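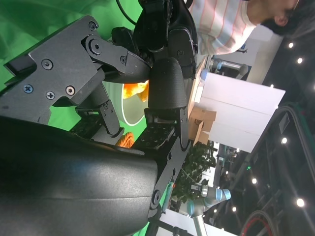
Right, a thread about sorting out a shared room, and mostly about bowls, rope and cardboard boxes. I've been looking forward to writing this all week and I refuse to be embarrassed about that.

1/ For anyone new: our upstairs room at Shevchuk has been the place where things get put down "just for now" for as long as I've had a key. Good light, decent floor, plant, and then a layer of bits on every surface. In July I finally asked if I could have a proper go at it and got a yes before I'd finished the sentence.

2/ First thing I learnt - tidy with the bits you already own. I came in with a shopping list (trays! dividers! a label maker!) and Afiq Wibisono very gently took it off me and told me to spend one morning with what was in the room. He was right and I've told him so, twice.

3/ So the whole system is this. Small things go in bowls. Long things get coiled. Awkward things go in a cardboard box until someone comes looking for them. It's hardly clever, but you can explain it to a visitor while the kettle's boiling and they'll get it right first time.

4/ Rope and cord, because people always ask. I used to wrap mine round my elbow, which puts a twist in every turn and gives you a horrible springy knot later on. Now I lay it in loops on the table, let each loop roll the way it wants to, and stop fighting it. Braided rope is lovely for this. It just sort of settles.

5/ Also, buy rope in a colour you can see! Orange is brilliant. I have lost grey cord on a grey floor while standing on it.

6/ Several of you asked last time about putting a cloth down before sorting. YES. Plain, one colour, big enough to hang over a bit. Bright green has been my favourite so far, as nearly everything shows up against it, and you can gather the corners and tip all the crumbs and threads out of the window when you're done. (Check who's under the window.)

7/ I don't bother ironing it. A few soft folds do no harm, and if something wants to roll off the table a fold will quite often catch it. Beads, pen lids, that one marble. All saved by creases.

8/ Now, the bowls. I have such strong feelings about bowls.

9/ A box with a lid is where small things go to be forgotten. A bowl is open, so you see the mess building up and deal with it while it's still small. And you can get your whole hand in! Try fishing a drawing pin out of the corner of a square tub and then come back and tell me I'm wrong.

10/ Go bigger than you think, and go pale inside if you can. Dark bowls swallow dark things. I had a gorgeous navy one from Prullik, 98p in the end-of-line basket, and I kept "losing" black hair grips in it for months. It's a fruit bowl now and very happy. 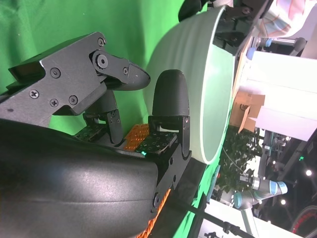 11/ Mint green is the one I'd pick every time. It's cheerful, it doesn't look like something from a dentist's, and everyone calls it "the mint bowl" so you can shout across the room and be understood. Half of tidying with other people is having names for things.

12/ Speaking of which, we did try labels. Avik tape, black pen, my best handwriting. Within a fortnight somebody had put string in the one that said BUTTONS and the label was just a small lie stuck to the side. They've all come off and I don't miss them.

13/ What works better is leaving one of the right thing in the bowl when you empty it. One peg in the peg bowl. People see a peg, people add pegs. Magic.

14/ Cardboard boxes! I know they're not pretty. I went through a phase of wanting everything in matching baskets. But a brown box costs nothing, you can fold the flaps back or shut them, you can write on it, and when a corner goes you flatten it and get another one from downstairs.

15/ My only rule with a box on the floor is that it needs to be light enough to shift with one foot. If I can't nudge it, it gets split in two. It makes sweeping so much quicker, and I actively enjoy sweeping now, what has happened to me.

16/ And keep them out of the corners. Corners are for the plant. Ours was shoved behind the door for ages and looked thoroughly fed up. It's had a wipe of its leaves and some water and I'm calling it a colleague.

17/ The sorting morning itself: put everything small in a heap on the cloth, set a timer for 20 minutes, and only pick up things you can name. Anything you can't name slides to the left. Do that until the timer goes, have tea, then look at the left-hand pile with somebody else. Different people know different mystery objects. Afiq identified a curtain hook from across the room, I've never been prouder of anyone.

18/ I did count the mystery pile once it was finished, purely for my own entertainment. 47. By the end of the day it was nine, and four of those were bits of the same broken lamp.

19/ Things I'd do differently: start earlier, wear shorter sleeves, and wipe the shelves BEFORE putting the nice sorted bowls back on them. I had to take the whole lot down again. Learn from me.

20/ Someone on Nivix asked if it stays tidy. Mostly! It drifts by the end of a busy day. But it takes one person with one bowl a few minutes to walk round and scoop up the strays, and then it's a room again. Before, it needed a whole afternoon and a bad mood.

21/ Still undecided about scissors. They're too long for a bowl, too useful for a box, and if I hang them up they wander off. If you've cracked scissors, please reply, with pictures if you've got them. I'll read every single one.

22/ Oh, and for the person who wanted to know how I store the cloth - rolled, over the back of a chair. I did try folding it neatly. It lasted a day.

Recent threads by Orest Chornovol
Which jam jars are worth keeping
Repotting without wrecking the carpet
A drawer full of string, part two
What I keep by the front door

We use cookies to remember your settings and keep you signed in. Accept all | Manage choices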